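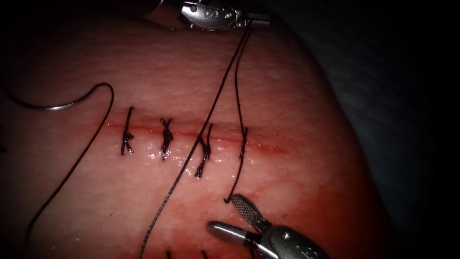
My sister reckons nobody should plant out beans before the middle of the month, and she said so again on the phone this morning, twice, while I was standing in the greenhouse with a tray of them in my other hand. I let her finish. Then I went and planted the lot!

10 May 2025. What a day. Up before six and out in my slippers, and the whole plot was steaming gently where the sun had got to it. The broad beans are in flower from top to bottom and the smell reached me at the gate. I will never understand why people don't grow them for that alone. Blackfly on three of the tips, so I pinched those out and dropped them in the bucket.

The runners went in along the back, up the new canes from Cairns. They're a good foot longer than the old ones and I had to stand on the crate to tie the tops. Two to a cane, a splash of water each, and a spare row in pots on the shed step in case my sister is right.
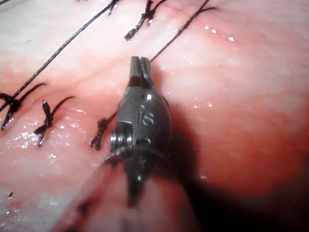

After that I moved on to the potatoes, which needed earthing up badly. I'd only meant to do the first row before lunch but the soil was so lovely, crumbly and dark after last week's rain, that I kept going and did all four. Lunch was at half past two in the end (cheese, the last of the chutney, and a radish so hot it made my eyes stream).

Then the big job, the pond. I've been putting it off since the autumn. The liner from Delum has been folded up behind the water butt all winter with a family of snails living in it, so they had to be rehomed first. The hole is deeper than I remembered digging it. I lined it with old carpet and then sand, and by four o'clock I was lying flat on my front, smoothing out creases with my bare hands and perfectly happy.
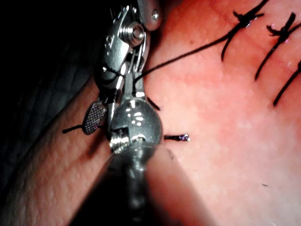 The hose only just reaches, and it runs so slowly that I filled half the pond with cans from the butt instead. The book says a pond this size holds roughly 1,000 litres. My arms believe it. It's still a bit short of the brim, but there's rain due and I'd sooner have that than tap water anyway. A blackbird came down for a drink before I'd even coiled up the hose!

Plants next. I want water forget-me-not, a marsh marigold and something tall for the dragonflies to climb, and if they all take it should look like a proper pond by July. Must ring about the marigold on Monday.

Bath, beans on toast, aching everywhere. Remember to shut the greenhouse vents, and bring the courgettes in if it drops cold tonight.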